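Plendthorpe Children's Library
Learning Pages: How Is a Cardboard Box Made?

A cardboard box begins as a flat sheet. Before it is folded, the sheet is called a blank. Machines at a box factory cut the blank to shape and press lines into it. These lines are called creases, and they show where the cardboard will bend.

Many boxes are made of paper in layers. In a thick shipping box, the middle layer is wavy. The waves are called flutes. They leave small pockets of air between the outer layers, which makes the box light and strong. Thinner boxes, such as those used for cereal, often have no flutes at all.

Words to know

Panel: a flat side of the box.
Flap: a part that folds over to close the box.
Rim: the top edge of an open box.
Corner: the place where panels meet.

Boxes may be left brown, or they may be printed or colored. Color is sometimes added to one side of the sheet only, so the outside and the inside of a box do not always match.

When a box is open on a table or a kitchen counter, look first at the rim. The cut edge shows how thick the cardboard is.

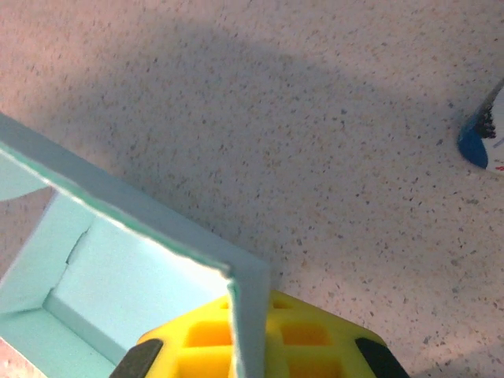 An open mint-blue box on a speckled countertop. The rim has a thin, darker edge line.

Try it at home: Ask an adult for an empty box. Open it gently along its seams until it lies flat, and then find each crease with your finger. How many panels does your box have?

Text by Ingrid Zamora. Reviewed by Jae-in Gil.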